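Last updated: January

Section 4. Running a visitor demonstration with the hand-held gripper

You will find that most people who come to an open day have never held a gripper before, and the nicest thing you can do for them is to put one in their hands fairly early on. What follows is the order we have settled into at Pletimura after a good many visits, and you are welcome to bend it to suit your own rooms and your own guests.

4.1 Before the doors open

1. Charge the Fluko recorder overnight and check that the light on its side has gone green. A full charge lasts 196 minutes, so if you are expecting people both morning and afternoon, please put the spare on charge at the same time.

2. Wipe both lenses with the soft cloth from the lid of the case. Kitchen roll leaves fluff, and it does scratch in the end.

3. Plug in the cable and make one loop of slack near the wrist. Too much slack and it catches on things, too little and it tugs whenever your guest reaches forward.

4. Squeeze and release the fingers 20 times. They should open smoothly all the way and close without a click.

5. Make a short test recording and play it back on the Drandeo screen. Do this even if everything worked beautifully the evening before.

CAUTION: Do not tighten the screws on the mounting plate yourself. If the plate feels loose, put that gripper aside and use the other one. The lenses are set in relation to the plate, and even a quarter turn means it will have to go back for adjustment.

4.2 The folding demonstration

6. Invite your guests to stand along one side of the bed or table, leaving the other side clear for whoever is holding the gripper. Six people is a comfortable group. With more than that, run it twice.

7. Say a few words before you start. Chrysanthi Psarras, who wrote the first version of this talk, likes to begin by asking who does the folding at home, and it warms a room up wonderfully well.

8. Start recording, wait for the beep, and fold one item at an easy, even pace.
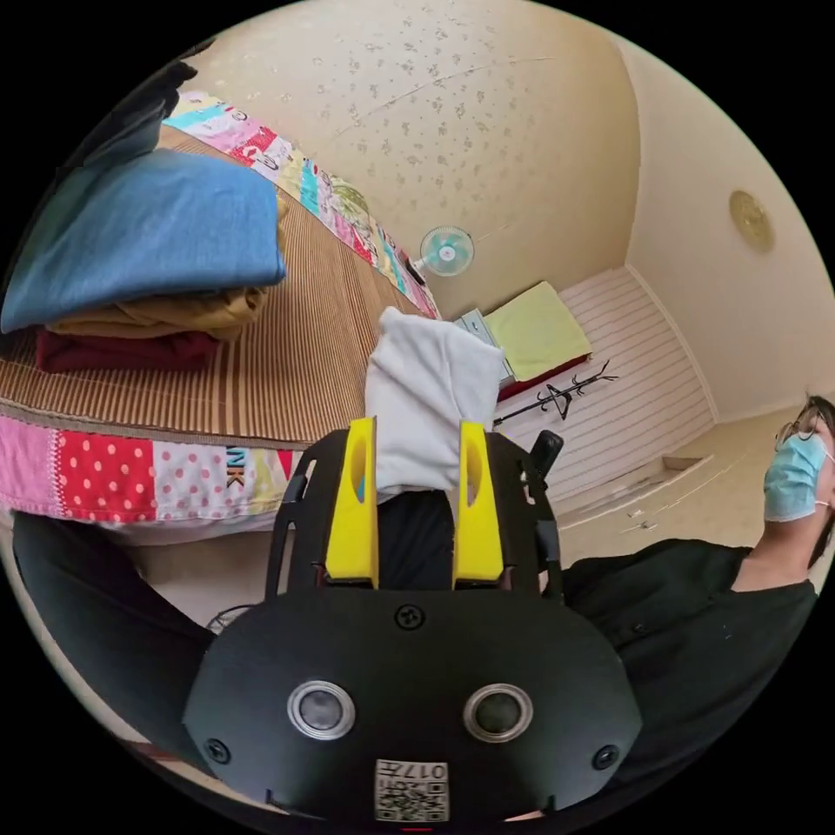 Cloth is a lovely thing to show people, though it does ask for a little patience. It sags and twists, and it never lies quite the same way twice, so a robot learning from your recordings needs to meet it in all sorts of shapes. Go for plain pieces to begin with, and pick a colour that stands out against whatever is underneath — a white cloth held upright between yellow fingers, beside a brown striped mat, is easy to follow even from the back of the group. Keep your finished pile to the side where people can look at it, and leave thick jumpers for later on, when everyone has got their eye in.

9. Lift the cloth clear, hold it still for 2 seconds, and then lower it. The pause feels terribly long when you are the one doing it, but it gives your guests a proper look and makes the recording far simpler to divide up afterwards.

10. Stop recording and offer the gripper to the first guest. Hold on to it yourself until you are sure they have a good grip.

NOTE: Guests nearly always squeeze too hard. Alper Kılıçarslan tells them to imagine picking up a slice of cake, and that seems to do the trick. The gripper weighs 400 grams without its cable, so let people put it down when their wrist gets tired, and offer a chair to anyone who would like one.

CAUTION: Keep fingers, lanyards and long sleeves away from the hinge while the gripper is closing.

4.3 Questions and tidying up

11. Leave a good quarter of an hour for questions. You will be asked when the robot can come and do somebody's ironing, and it is quite all right to say that you don't know.

12. Ask each guest who made a recording whether they are happy for it to be kept. If they would rather it wasn't, delete it while they are still with you.

13. Copy the remaining recordings to the Miyazaki folder, switch everything off, and lay the gripper in its case with the fingers open. Left closed for weeks on end, the pads take on a slight bend.

If a recording will not copy, leave it on the recorder and let Anastasia Tsolakis know before the next visit.

Related items
Section 3. Charging and storing the Fluko recorder
Section 5. Showing recordings on the Drandeo screen
Section 6. School groups and younger visitors
Checklist for open day hosts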